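Paper day, July 2023

Finally got stuck into the paperwork today. I've been putting it off since Rhona Lindsay asked me where the house deeds were and I said "upstairs, I think" in a very small voice. 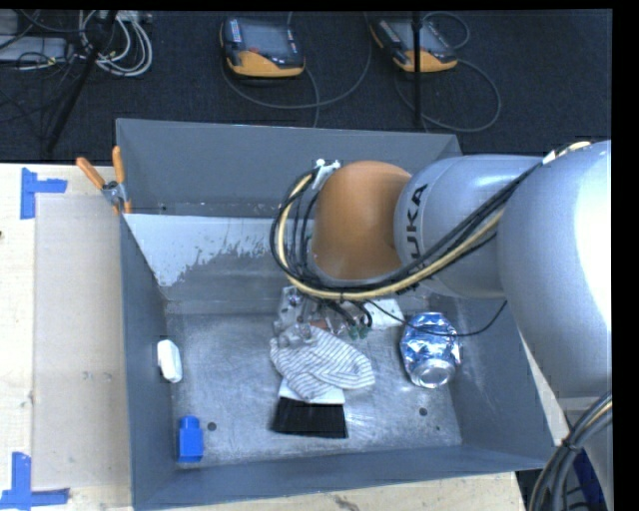

So everything came out of the hall cupboard and went across the spare bed. I found 27 bank statements from an account I closed when we left Stalolwood, a guarantee for a kettle we no longer own, and both birth certificates tucked inside a takeaway menu (!). The deeds were at the very bottom, under my old school reports, which I then sat and read for far too long.

Ro-un swears by scanning the lot and shredding the originals, but I can't quite do it. I've kept wills, deeds, certificates and passports on paper, all in one blue folder, and scanned the tax things – 208 pages, and my scanner jams every three. My back is killing me.

Shredding is still to do. The council tax letters go back years and I'm never sure how long you're meant to hang on to them, so they're in a carrier bag by the door until I ring and ask. Insurance renewal is due in August and for once I know exactly where the policy is. Beans on toast for tea, then bed.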